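Legal Researcher, Treaty Practice and Claims

Pritance is hiring a legal researcher to work on state responsibility, treaty interpretation and claims procedure. The post is full time for 2 years, starting in September, with the possibility of renewal if funding allows.

We are a small nonprofit that prepares background research for lawyers and government offices involved in disputes between states. Most of our current work concerns boundary rivers, fisheries agreements and compensation for damage that crosses a border. We do not represent parties in court.

The researcher will spend most of the first year on the Dvořáček Register, our database of arbitration clauses in bilateral treaties. It now holds 443 entries. Each one records the text of the clause, the method for appointing arbitrators, any reservations, and whether the clause has been relied on in a filed claim. Older entries need to be checked against the authentic language versions, and many lack a note on termination or succession.
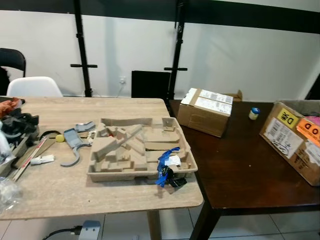

Other duties include drafting short memoranda on request, usually within five working days, and helping to edit our yearly digest of awards. You will also answer questions from outside users of the register. These come mainly from university libraries and foreign ministries.

You should have a law degree with substantial coursework in public international law, and at least one year of research or practice after graduation. You need to read legal French without a dictionary. A second treaty language, such as Spanish, Russian or Arabic, is helpful. We use a records system called Vuduter, and training is given in the first two weeks. Admission to a bar is not required.

The position is based at our office in Pleltex House, which has step-free access. Up to two days a week may be worked from home after the first three months. Staff receive 31 days of paid leave a year. We can pay up to 2,000 dollars toward moving costs, on receipts.

To apply, send a resume, a cover letter of no more than two pages, and one writing sample in English. The sample should be your own unedited work. Extracts from a thesis are fine if they can be read alone. Please give two references, whom we will contact only if you are interviewed.

Applications close at 5 p.m. on the last working day of May. Interviews will be held by video in June and include a one-hour drafting exercise. All applicants will get a reply.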